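Drunar
Products / Post-trade / Datora

Datora: overnight trade matching for small desks

Your trades say one thing. Your custodian says another. Somewhere between them is a fractional share, a fee somebody forgot to book, and a corporate action that was announced in a PDF. Datora reads both sides every night and has a list of the disagreements on your screen before the first coffee.

It is sold to investment advisers, family offices and small brokers who run their own books and have, until now, matched them in a spreadsheet named something like FINAL_use_this_one. We have seen your spreadsheet. It has a hidden column and the person who hid it has left the firm.

What it matches

Stocks, exchange-traded funds, mutual funds, listed options, Treasuries, corporate and municipal bonds, and cash. Datora compares trades, positions and cash balances separately, so a bad position doesn't hide behind a good trade. Options are matched by contract, with assignments and exercises tied back to the shares they turned into. Bond interest is checked against the coupon schedule you supply.

Currency forwards can be loaded as positions but we don't match them at trade level. Private funds are out. Somebody asks every month, usually with a scanned capital call notice attached, and the answer is still out.

How the night goes

Files are picked up from your custodians by secure transfer. You can give each one its own cutoff time, which you will want, as no two of them agree on what "end of day" means. When both sides are in, the matching run starts. When one side is missing, Datora waits, tries again, and then runs without it and marks the account in orange so you know you're looking at half a story.

Every difference (we call it a break, like the rest of the industry, though "argument" would be closer) gets a type, an age, a dollar amount and an owner. Known patterns can be closed by rule. If your custodian rounds accrued interest down and you round it up, write that rule once and stop hearing about the penny. Each rule has a dollar ceiling and will not close anything above it. You can set the ceiling very high. We would rather you didn't, and the audit log will remember that you did.

The Break Desk

This is the screen you'll live in. Breaks are grouped by cause where Datora can work one out, so a missed stock split shows up as a single item with 206 accounts under it. Older versions gave you 206 items. Customers were polite about this for longer than we deserved.

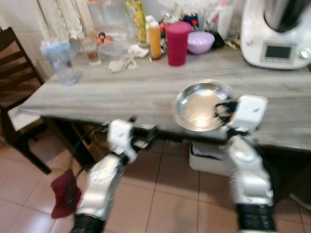
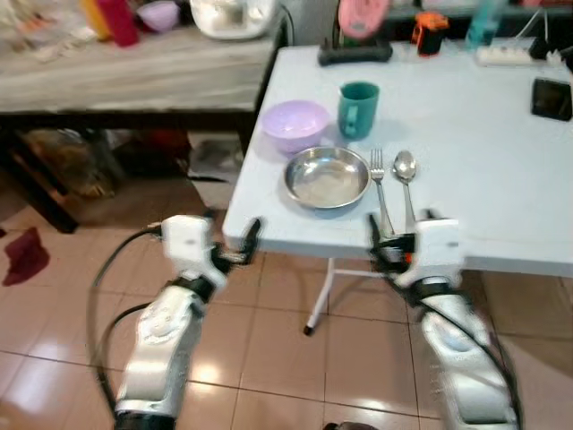
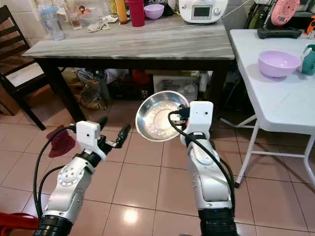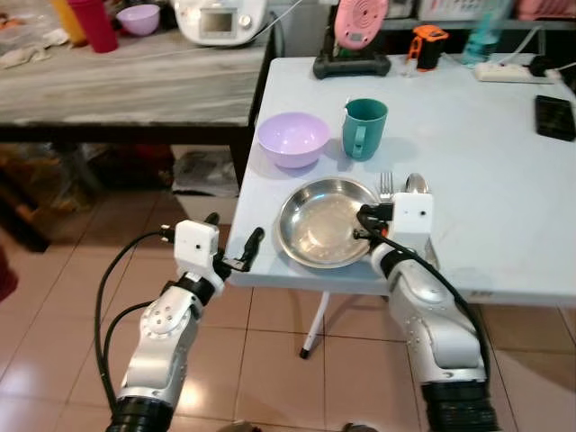 Second picture: steel plate, lavender bowl, teal mug, fork and spoon.

Notes on a break stay with it for good, including the ones written late in the day. Nour Mahasneh, our product lead, recommends reading yours back before an exam by your regulator. Attachments are allowed. So are screenshots of emails, if that's how your custodian prefers to communicate.

Aging can be counted in calendar days or business days. Pick one and tell your auditors which. The Skitholm holiday calendar that used to load as the default was our own office's, and has been replaced by the U.S. market calendar as of the August release.

Limits and requirements

Accounts per license: up to 1226 on the Standard plan. It is an odd number. It was the size of our first customer's book and the contract template never recovered. Larger books go on the Extended plan, which has no account limit.

Custodian feeds included: 2. Further feeds are added one at a time and billed per feed.

Report templates: 80, of which you will use the aging report and the cash report.

Browser: any current one. There is no phone app. Breaks look worse on a phone.

Sign-in: single sign-on or password with a second factor. Shared logins are blocked, including the one your operations team is planning.

Data out: CSV, fixed-width text, or a read-only database connection on the Extended plan.

Naidoo add-on

Naidoo is our corporate actions module, sold separately. It keeps a calendar of splits, mergers, tender offers and special dividends for the securities you hold, and warns you ahead of the effective date. Without it Datora still finds the resulting breaks, only the morning after, when they're everyone's problem. Voluntary elections are tracked with their deadlines, but Naidoo doesn't send instructions to your custodian. You do that, and then you call to check that they got it.

Getting set up

Send us a month of files from each side. Nadine Dabbas and the onboarding team will map them, run the month through, and send back the results. Brace yourself for the results. Most of what turns up is old and small, and some of it is old and large, and it was all there before we arrived.

You then run Datora alongside your existing process for a full month end. If the two agree, retire the spreadsheet. If they don't, call Nadine before deciding which one to believe.

Datora does not give investment, tax or legal advice, place orders, or move money.

Request a trial file run
Download the file format guide
See Extended plan terms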